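Pregunta: ¿Qué incluir en el presupuesto de un puesto con brazo robótico para manipular prendas?

Publicada el 22 de abril de 2021

Buenas. Trabajo en un taller de arreglos y clasificado de ropa y tengo que presentar antes de octubre un presupuesto para un puesto automatizado. La tarea es coger una prenda arrugada de la mesa, estirarla y dejarla lista para que una persona la doble. De momento hablamos de 200 prendas al día, todas de tejido ligero.

Tengo dos ofertas. La de Istavis incluye brazo, pinza y controlador en un solo precio. La de Gidetti sale más barata, pero la pinza va aparte y los dedos también. Ninguna de las dos menciona la cámara ni el soporte.

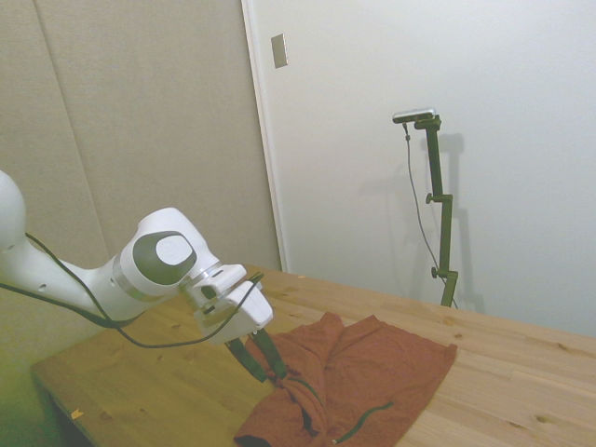 Brazo con pinza de dos dedos sobre tela arrugada. Cámara en soporte aparte, detrás de la mesa.

Mis dudas:

1. ¿La cámara la compro por mi cuenta o pido que la incluyan?
2. ¿Cuánto reservo para dedos de repuesto? Gidetti me pide 323 euros por el juego y no sé si es caro.
3. ¿Hace falta una mesa especial? Tenemos una de madera bastante firme.

El alquiler también lo he mirado (Pacheco lo ofrece por meses), pero no sé si compensa.

Respuesta 1 (aceptada)

Por partes.

La cámara, pídela en la oferta, con soporte y cable. Si la compras tú y luego no se entiende con el controlador, cada proveedor le echará la culpa al otro. Para el soporte con dos articulaciones yo pondría 200 euros y para la cámara 500, más las horas de calibración, que casi siempre se olvidan y se facturan aparte.

Los dedos: 323 por un juego no me parece barato, pero pregunta qué material es y si el precio incluye las puntas. En tela fina lo que se gasta es la punta. Pide dos juegos desde el principio y negocia el segundo.

La mesa de madera sirve si no se mueve cuando el brazo frena. Nosotros tuvimos que atornillar la nuestra al suelo.

Y mira el cableado. El cable que va a la pinza suele quedar colgando en un bucle por fuera del brazo, y con ropa en la mesa conviene recogerlo con bridas o una funda. Es poco dinero, pero mételo en la lista - luego cuesta justificar compras sueltas.
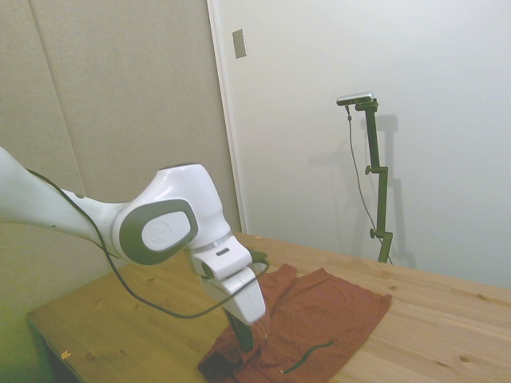
Comentario de Fandon: sobre el alquiler, nosotros estuvimos tres meses alquilando antes de comprar y nos descontaron una parte. Pregunta si lo hacen también en tu caso y que lo pongan por escrito. La formación del personal tampoco la veo en ninguna de tus dos ofertas.

Respuesta 2

Compra el más barato, al final todos hacen lo mismo.

Respuesta 3

No estoy de acuerdo con la anterior. Antes de firmar nada, manda una caja con tus prendas a los dos proveedores y que te hagan una prueba. Una camiseta y un pantalón con cremallera no se cogen igual. Si uno se niega a hacer la prueba, ya sabes algo.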